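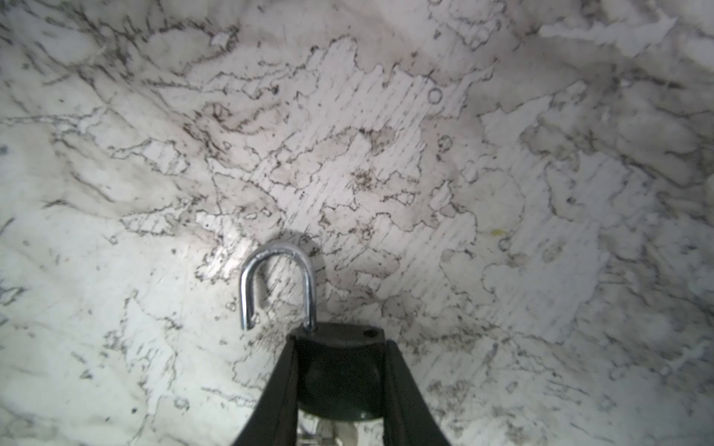 그리퍼를 사기 전에 예산표부터 다시 쓰기
글: 리젤로테 베게너 (Lieselotte Wegener)

작은 회사가 첫 로봇을 살 때, 대부분 팔의 가격을 먼저 봅니다. 저도 그랬습니다. 저는 열쇠와 자물쇠를 검사하고 포장하는 회사 Nutavora에서 장비 구매를 맡고 있습니다. 한국어로 글을 쓰는 것은 아직 조심스럽지만, 지난 4월부터 배운 것을 독자 여러분과 나누고 싶습니다.

우리가 다루는 물건은 작고 무겁고, 표면이 미끄럽습니다. 검은 손가락 두 개로 몸통이 둥근 자물쇠를 양쪽에서 잡는 일은 사람의 눈에는 아주 쉬운 일입니다. 그러나 견적서를 쓰는 사람에게는 질문이 많습니다. 고리가 열려 있는 자물쇠도 같은 방법으로 잡을 수 있습니까? 고리가 옆으로 돌아가 있으면 카메라는 어디를 기준으로 삼습니까? 반짝이는 크롬과 밝은 대리석이 같이 보일 때 조명은 얼마나 필요합니까?

첫 번째 견적에는 이런 질문이 하나도 없었습니다. 공급사 Pallow는 로봇 팔, 제어기, 기본 그리퍼, 설치 이틀을 적어 주었습니다. 친절하고 깨끗한 견적서였습니다. 문제는 우리 쪽에 있었습니다. 우리는 닫힌 자물쇠 견본만 보냈고, 실제 작업대에는 열린 것과 닫힌 것이 섞여서 올라옵니다.

견본은 많이, 그리고 나쁜 것도 보내십시오

두 번째에는 견본을 200개 보냈습니다. 그중 29개는 일부러 어려운 것으로 골랐습니다. 고리가 반쯤 돌아간 것, 도장이 벗겨진 것, 기름이 조금 묻은 것입니다. 다른 공급사 Ansari는 이것을 받고 나서 전화로 한 시간 동안 질문을 했습니다. 저는 그 통화가 좋았습니다. 값은 첫 견적보다 높게 나왔지만, 무엇에 돈을 내는지 알 수 있었습니다.

높아진 부분은 팔이 아니었습니다. 손가락 패드, 손목 카메라, 조명, 그리고 시험 시간이었습니다. 특히 손가락 패드는 소모품입니다. 그런데 우리 회사의 예산표에는 소모품 칸이 따로 없어서, 저는 이것을 "기타"에 넣었습니다. 재무 담당 동료가 "기타"가 너무 크다고 말했고, 그 말이 맞았습니다. 지금은 항목을 나누어서 씁니다.

바닥이 되는 면도 장비입니다

작업면을 예산에 넣는 회사는 적은 것 같습니다. 무늬가 많은 면 위에서는 물건의 윤곽을 찾기가 어려울 수 있습니다. 회색과 갈색 줄이 촘촘한 대리석은 사람에게는 아름답지만, 어두운 자물쇠 주위에 선이 너무 많습니다. 광택이 있는 면은 빛도 반사합니다. 그래서 우리는 인수 시험의 조건에 세 가지 면을 적었습니다. 무광 회색 판, 흰색 판, 그리고 무늬가 있는 돌입니다. 마지막 것은 통과 기준을 낮게 두었습니다. 매일 그런 면에서 일할 계획은 없지만, 한계를 알고 사는 것과 모르고 사는 것은 다릅니다.

인수 시험은 한 조건마다 연속 100회로 정했습니다. 몇 번을 놓쳐도 되는지, 놓친 물건은 누가 치우는지, 다시 시작하는 데 몇 분을 허락하는지도 계약서에 썼습니다. 이 부분은 Clisberg 공장의 생산팀이 쓴 초안을 거의 그대로 가져왔습니다. 그 팀은 우리보다 먼저 비슷한 설비를 들여왔고, 계약서에 "안정적으로 잡는다"라고만 써서 오래 다투었다고 합니다.

예산을 두 번에 나누는 방법

한 번에 전체 금액을 승인받는 것은 작은 회사에서 어렵습니다. 저는 2단계로 나누었습니다. 첫 단계는 빌린 팔과 우리 물건에 맞춘 손가락만으로 하는 시험입니다. 둘째 단계는 시험 결과가 기준에 닿을 때에만 시작하는 구매입니다. 빌리는 비용은 돌려받지 못합니다. 경영진은 처음에 이 점을 싫어했습니다. 저는 잘못 산 설비가 창고에 서 있는 비용을 옆에 적어서 보여 드렸고, 다음 회의에서 승인이 났습니다.

교육비도 첫 단계에 넣으시기를 권합니다. 우리 작업자 두 명은 시험 기간에 그리퍼의 힘을 바꾸는 법과 손가락을 교체하는 법을 배웠습니다. 나중에 배우면 공급사 기술자의 출장비를 또 내야 합니다.

우리는 지금 첫 단계의 중간에 있습니다. 패드의 재질을 아직 결정하지 못했고, 부드러운 것은 잘 잡지만 빨리 닳습니다. 다음 주문에는 두 종류를 반씩 넣을 생각입니다.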